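28 August 2021

Up at half past six. Dry and grey first thing, with a bit of wind from the west. I had set today aside for the boat, having put it off twice already this month, and the forecast was as good as it was going to get before the bank holiday crowd fill the towpath.

Tea, two slices of toast, then loaded the car. The drive to Skollau took longer than it should have because they have the temporary lights up by the bridge again. One lorry in front of me and a queue behind. Radio was all football. I turned it off.

The mooring looked much as I left it. The nettles have come up on the bank side and I will have to take a hook to them in September before the ground gets soft. There was a pair of swans with three grown young ones sitting right where I wanted to put the box down, so I went round the long way over the grass. They hissed but stayed put.

The boat had taken in a little water at the stern, less than I had feared. I ran the pump for a few minutes and it came up clear. The bilge smelt of diesel, though no worse than in July. I checked the stern gland and gave the greaser one and a half turns. It is stiff and I think the thread is dirty. Another thing for the list.

Engine hours stand at 741. I wrote them on the inside of the cupboard door in pencil under the others. Last August it was well under that, so we have done more this year than I thought, mostly in June when it was hot and there was no reason to be at home. The oil is due at the next round number and I have the filter already. It was in the order from Ravetti that came with the wrong belt. I sent the belt back and still have had no word from them about the refund. I will ring again next week. I don't like ringing but the emails go unanswered.

Started on the windows, as they were the worst job. The ones on the towpath side had a green line all along the bottom rubber. I did the outside with a brush and plain water and then went over the inside.

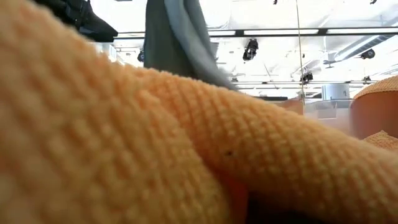
There are eight windows in all, and the two small ones in the galley take as long as the big ones because you can't get your arm behind the tap. One of them still leaks when the rain comes from the south. There was a brown mark down the panel under it and the wood is soft for a thumb's width at the corner. I poked it with a screwdriver, which I then wished I hadn't done. The whole frame will have to come out, be cleaned up and go back in on new sealant. I have had three different opinions on which sealant to use and all three of them contradict each other. The man at the chandlery said to use the Lultance one in the white tube. It costs more than the others and he had an interest in selling it, but he did say it can be got off again later, and that matters to me more than anything. Whoever did the last window used something that set like stone.

Stopped at eleven for coffee. Sat on the front step with it. The wind had dropped and it was warm for the first time this week. Two hire boats went past one after the other, both too fast, and my mugs slid along the worktop. The second had a child steering and a man standing behind eating crisps. They waved so I waved. After that it was quiet for a good half hour and I just sat there. A heron was on the far side by the fallen willow. It caught something small and then went back to standing.

I have been thinking about whether to keep her for another winter. The licence is up again soon and the mooring has gone up too. The mooring letter says there will be an extra 108 pounds on the year for what they call improvements. The only improvement I can see is a new sign. On the other hand, I was there for five hours today and did not once think about work, and I can't put a price on that very easily. My sister would say sell it. My brother would say keep it, but he has never had to pay for any of it.

Back to it after coffee. I cleared out the cupboard under the bed, which had not been touched since we bought her. Found a tin of varnish gone solid, a bag of tent pegs, half a roll of carpet tape, a good torch with a bad battery in it and a map of a canal we have never been on. Kept the torch and the map. There was also a jar of coins from the previous owner, most of them foreign. I put it back where it was.

Then lunch. Cheese and pickle, an apple, and the end of the fruit loaf. The fridge is running but makes a clicking noise about once a minute. I listened to it with my ear on the side and could not tell what it was. It is cold enough, so I will leave it be. 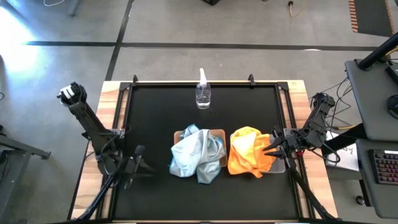
In the afternoon I looked at the batteries. Two are fine and the third is on its way out. It read low even after the engine had been on for an hour. I have the Biswas charger that was bought in a hurry two winters ago and I have never fully trusted it. The green light comes on too early. I would like to borrow a proper meter and test the lot before I spend anything, because if I replace one I should replace all three, and that is near enough 500 pounds gone. It would be cheaper to go without the fridge. I did think about that, as we only use it for milk and beer.

Topped up the water tank from the tap by the lock. The hose had a split near the end, so I cut that part off and put the fitting back on, and it held. Took forty minutes to fill because the pressure is so poor. A man with a spaniel stopped and asked if the boat was for sale. I said no before I had thought about it, so perhaps that is my answer. He told me he had had one himself for eleven years and sold it when his knees went. He misses the stove most. The spaniel got in the water and he had to go and fetch it.

Swept the chimney while I was at it. More soot than I expected, given that the last fire was in April. I put newspaper down and still got it on the floor and on my good trousers. The rope seal on the stove door wants replacing. That is a cheap job and one I know how to do, so I will get the rope in September along with the sealant and do both on the same trip.

Checked the lines before leaving. The stern line was rubbing on the edge of the piling and had begun to fray, so I moved it along a foot and put a length of old hose over it. The fender at the front has gone soft. Locked up, tried the door twice, went back for my glasses, locked up again.

The list as it stands tonight:

Nettles
Stern greaser, clean the thread
Galley window out, sealant, new wood for the corner
Rope for the stove door
Battery test
Ring about the belt
New front fender
Pay mooring before it is late

Home by ten to six. Traffic was all going the other way. The lights at the bridge were green for once. I had a bath and my shoulders ached from reaching over the galley sink. There is a blister on my right thumb from the brush and I can't think when I last had one of those.

Supper was sausages and the runner beans from the garden. The beans are getting tough and stringy now and I think there is one more picking in them before I pull them up. The tomatoes have blight on the two end plants. I took those out this evening while it was still light and put them in the bin and not on the heap. The rest look clean so far. Picked a bowlful of the small ones to be safe and left the green ones on the kitchen windowsill.

Rang home to see how Mum was. She had been out as far as the post box and back with the stick and was pleased with herself. She asked about the boat and I told her about the swans. She wanted to know if I had fed them, and I said no, and she thought that was mean of me. I am to take bread next time, though I believe you are not meant to give them bread any more. I will take some lettuce.

Read for a bit and then could not keep my eyes open. Wind getting up again outside. I moved the bins in behind the gate and went up at ten.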